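Orketti Desk Lamp – Set-up Guide
Section 4: Choosing and saving your light

Now for the fun part! Your lamp is built, plugged in and standing where you want it, so it's time to find out what it can do. Have a play with every setting before you save anything. Most people end up liking a level they'd never have picked from the list.

Setting the brightness

1. Press the round button on the base once. The lamp comes on at its lowest level.
2. Slide a finger along the touch strip, from left to right, to make it brighter. The top level is 800 lumens, plenty for sewing, model making or reading small print.
3. Lift your finger when you're happy. The lamp holds that level until you change it or switch it off.

Note: The strip doesn't work well through gloves or with damp fingers. Dry your hands and try again.

Setting the colour

1. Press and hold the round button until the strip blinks.
2. Slide left for a warmer, more golden light, or right for a cooler, whiter one. The middle of the strip gives 4000 K, a lovely clear light for daytime work.
3. Tap the button to go back to brightness.

Do try the warm end in the evening – it makes a small room feel wonderfully snug.
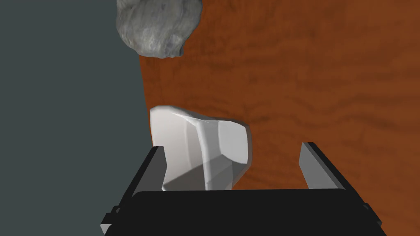
Fig. 4. Black gripper, with an object held between its two fingers.

Saving a favourite

The lamp can remember four favourites, and they stay put even if you unplug it.

1. Set the brightness and colour you want.
2. Press the star key twice. The strip lights up in four parts.
3. Tap the part where you'd like to keep this setting. It flashes to show it has been saved.
4. To bring a favourite back, press the star key once and tap its part of the strip.

Note: Saving over an old favourite wipes it for good.

Using the off timer

1. With the lamp on, hold the star key until you hear a beep.
2. Slide along the strip to choose how long the lamp stays on.
3. Tap the round button to start. The light fades slowly during the last minute.

Caution: Don't cover the lamp head with cloth or paper, even at the lowest level. Let it cool before you wipe it, and always unplug it first.

If the strip stops answering, unplug the lamp, wait a minute and plug it in again. Still stuck? Turn to Section 5, Putting things right.

Guide written by Zeyu Xie. Last changed Sunday, October 5, 2025.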